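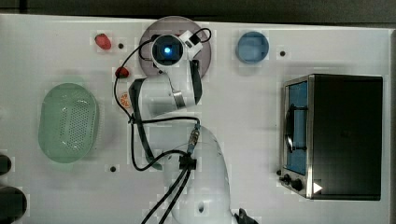
Used film camera, bench check before resale. Seller Varno calls this one "serviced in December," with no receipt. 

Light seals: FAIL. Gummy at the hinge.
Shutter, 1/25: pass, by ear. I don't trust it.
Shutter, 1/600: not tested. Zeler's app gave 2 different readings.
Meter: reads high. "Within tolerance," says the tag. Whose?
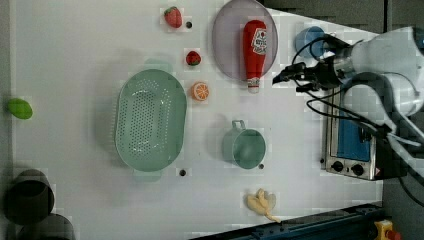 Mint-green colander and mug, toy strawberries.

Rewind crank: pass, stiff.
Hold for retest. N. Gashi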